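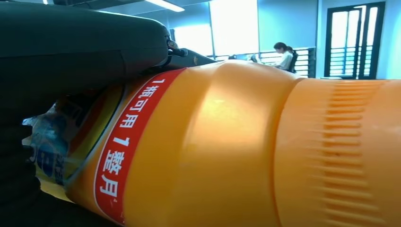
I have a rule about laundry detergent, and the rule is that I don't buy a new one until the old one is so empty I'm rinsing the cap out into the drum and hoping for the best. It's a good rule. I broke it in December and I've been breaking it ever since, so this is sort of a confession post.

It started with a bottle of Brumik that was on sale at Sirnitz (the discount place out by the car wash, if you know it). I already had a full jug of my usual Flotetti at home, but it was marked down to 2 dollars and I have no willpower when it comes to yellow stickers. Then I found out I hated the smell. Sort of like a melon that went to business school? So there I was with two bottles open, mixing a glug of each and pretending this was a system.

Fast forward and the shelf over my washer looks like a store display. Orange bottles are my weakness! I don't know what it is, I think I grew up with an orange bottle of something under the sink and my brain decided that's what clean looks like. Put the same stuff in white plastic and I'd walk right past it. A big glossy orange bottle with a fat ribbed cap, though, and I'm reaching for my wallet. I also love a cap with ridges on it because my hands are always damp by the time I'm doing laundry, and the smooth ones just spin around in my palm like a bar of soap.

The other thing that gets me is a promise on the label. "1瓶可用1整月", white letters on a red band, one bottle lasts a whole month. A whole month of what, though? One person with a desk job? A family of five with a trampoline and a mud problem? I'd love to know whose month they're measuring. Mine has 28 days if I'm careful and maybe two weeks if I've been gardening.

So I finally decided to keep track, and I stuck a piece of masking tape on the washer lid and made a mark for every load. I gave it 90 days. I'm not going to give you the full breakdown because even I got bored of it, but I use way too much soap – like, way too much. I was filling the cap to the very top every time, for a half load of T-shirts. Once I started pouring to the first line, my towels got softer, which I did not see coming.

Oh, and please store your bottles standing up. I had one lying on its side in the cabinet for a week with the cap not quite tight, and I'm still finding sticky spots behind the dryer.

Next up is the dryer sheet drawer. I opened it yesterday and closed it again.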